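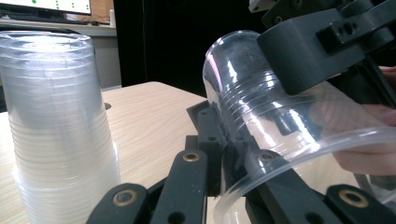
The Tyranny of the Sleeve

A stack of clear plastic cups is the most optimistic object in any cupboard. Ours lives on the shelf over the kettle in the hall at Cukholm, where it stands up straight, and goes milky where all the layers overlap, so that you can't tell by looking whether there is enough for a christening or only enough for a bridge night.

I have poured squash in that hall for more Saturdays than I care to admit, and my view of the stacking cup has hardened. It was designed by somebody who wanted cups to travel well and had given no thought to the person at the other end, who wants one. One cup. You pinch the rim and lift, and up come 2, married for life. You twist. You blow into the gap like a man trying to start a fire. In the end you pour into both, and the guest walks off with a double-walled orange squash and a faint air of having been singled out.

The stack at least looks like a thing. A single cup, once you have got it loose, hardly exists. Lay it on its side on a pale table and you see the table, with a few bright streaks on top. I have put my elbow on several. They roll too, in a lazy curve that always ends at the edge nearest the carpet.

The hall went up in 1897 and came with proper cups, thick white china ones with a green line. There are 41 left, in a crate marked Zungate, which was either the maker or the crate's previous life. They stack badly, about four high before the wobble sets in, and they chip, and somebody has to stand at the sink afterwards with wet sleeves. I am usually told this as though it settled the matter.

But you can pick one up. It comes away from its neighbour with a small clink and no argument, and you know where it is when you put it down. At the Nondance supper in April we ran out of plastic by eight o'clock and got the crate out, and people stayed at the tables longer. That may have been the pudding.

I don't expect to win. The last order was for 342 cups, a number I have never had explained, and they are already on the shelf — sleeved one inside another, waiting for damp thumbs. My only request is that whoever opens up on Saturday separates a couple of dozen beforehand and leaves them standing by the jug, mouth down, well back from the edge.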